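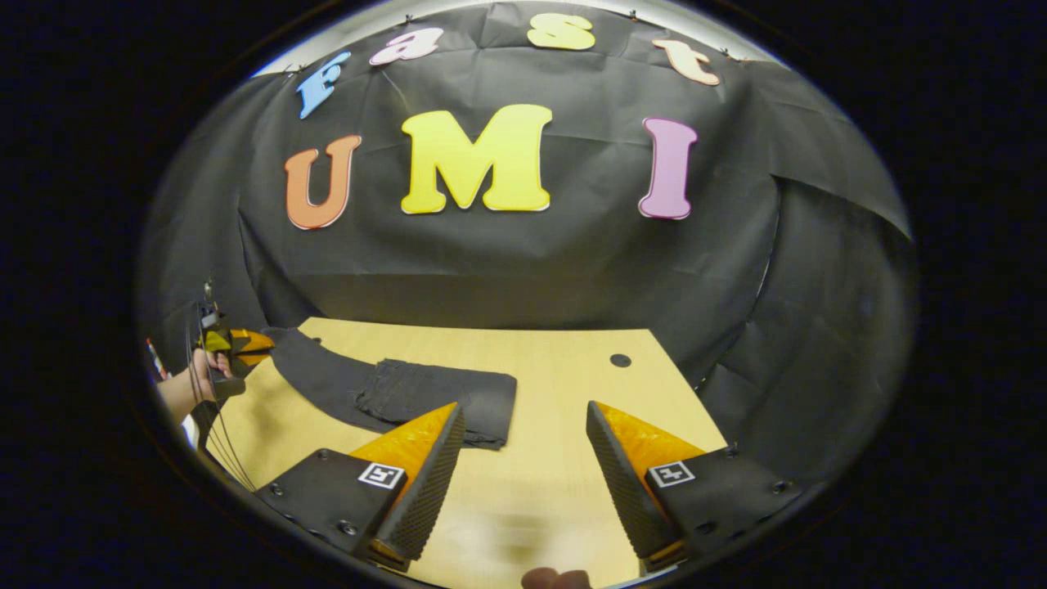
Faltstation der AG Greifen, schwarzes Kleidungsstück, zwei Handgreifer

Häufige Fragen zur AG Greifen
Stand: Di., 30. September

Wer kann teilnehmen?
Alle Studierenden ab dem dritten Semester, unabhängig vom Studiengang. Programmierkenntnisse in Python sind für die Auswertungsgruppe erforderlich, für die Aufnahmegruppe nicht. Schülerinnen und Schüler können nach Absprache mit Merle Pirihi hospitieren.

Was ist die Aufgabe in diesem Semester?
Falten von Textilien. Die Demonstrationen werden von Hand mit den Greifern aufgenommen, anschließend wird daraus ein Modell trainiert, das auf dem Arm im Labor Lurkolance läuft. Gefaltet werden Hosen, Hemden und Handtücher. Socken sind auf das nächste Semester verschoben.

Warum steht »Fast UMI« an der Rückwand?
So heißt der Aufbau, mit dem die Station arbeitet. Die Buchstaben sind ausgeschnitten und mit Nadeln befestigt. Bitte nicht umhängen.

Dunkler Stoff vor dunklem Hintergrund, ist das sinnvoll?
Auf der hellen Tischplatte ist der Kontrast ausreichend. Problematisch wird es, wenn der Stoff über die hintere Tischkante hinausragt. Solche Durchgänge werden markiert und getrennt ausgewertet. Kwesi Ankrah führt die Liste.

Dürfen die Marker an den Greifern abgewischt werden?
Ja, trocken und mit Mikrofasertuch. Kein Alkohol, kein Klebeband über dem weißen Rand. Beschädigte Marker werden ersetzt, danach ist eine neue Kalibrierung fällig.

Wie lange dauert eine Aufnahmeschicht?
60 Minuten einschließlich Aufbau. Pro Schicht sind 2 Personen eingeteilt. Wer verhindert ist, trägt sich bis zum Vorabend im Plan aus.

Wie viele Demonstrationen werden benötigt?
Geplant sind bis zu 1000 für alle Textilarten zusammen. Abgebrochene Durchgänge zählen nicht, werden aber gespeichert. Bitte nichts eigenmächtig löschen.

Was gilt als abgebrochener Durchgang?
Der Stoff fällt vom Tisch, ein Finger verliert den Kontakt zur Halterung, oder es wird mit der bloßen Hand nachgeholfen. Glattstreichen mit der Greiferspitze ist zulässig.

Gibt es Leistungspunkte?
3, unbenotet. Voraussetzung sind regelmäßige Teilnahme und ein schriftlicher Kurzbericht. Vorlage und Abgabefrist stehen im Kursordner. Bei Fragen zur Anerkennung ist Tahira Ghumman zuständig.

Nimmt die AG an Wettbewerben teil?
Am Vusness-Cup im April, Klasse »Weiche Objekte«. Die Mannschaft wird nach der internen Vorrunde benannt. Ieuan Penry übernimmt die Anmeldung.

Darf ich eigene Kleidung mitbringen?
Ja, sofern sie gewaschen ist und keine Nieten oder losen Bänder hat. Stücke mit Namensschild versehen. Für Schäden am Stoff wird nicht gehaftet.

Wo liegen die Daten?
Auf dem Laufwerk Filtel, nach Textilart sortiert. Schreibrechte hat nur die Auswertungsgruppe.

2 Kommentare | 3-mal geteilt

Kontakt: AG Greifen, Ratree Thaweesak | © AG Greifen | Nach oben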